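Sorting cloths by color: one bin each or mixed?
Laundry & Linen board, page 1 of 6

mwexler
I keep terry towels and smooth cloths in the same stack and lint transfers to everything. Green is terry, orange is flat weave. Currently they share a smoky plastic bin with a low front rim.
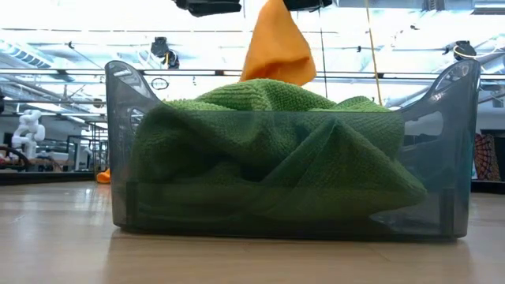
tallgrass_44
Separate them. Terry sheds for the first several washes and a smooth cloth picks up all of it. Color is secondary — sort by weave.

mwexler
I have three containers on the bench now, one of them a wire basket with the orange in it. Turquoise is in the clear one. Spray bottle stays at the corner of the table. 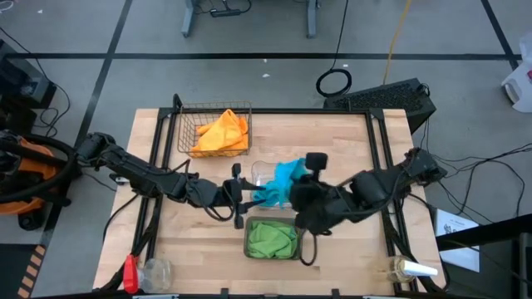

Dijkstra
Wire is fine for anything that still has to air out. I would not use it for terry, the loops catch on the bars. Put the terry in solid plastic and leave the lid off.

tallgrass_44
Disagree on the loops. I have run Kovar baskets since September with no pulls.

Dijkstra
Coated or bare? Bare cut ends will snag.

mwexler
Next question is folding. Heaped cloths take more room, but I go through them too fast to fold. Green and orange end up bunched together by hand.
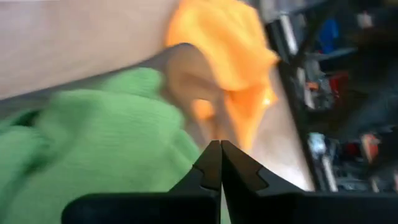
Shirley Ellwood
Fold the flat weave in quarters, heap the terry. Folded terry compresses and you gain very little. Also wash them apart, 800 rpm spin for the terry.

tallgrass_44
800 is low. Mine come out dripping.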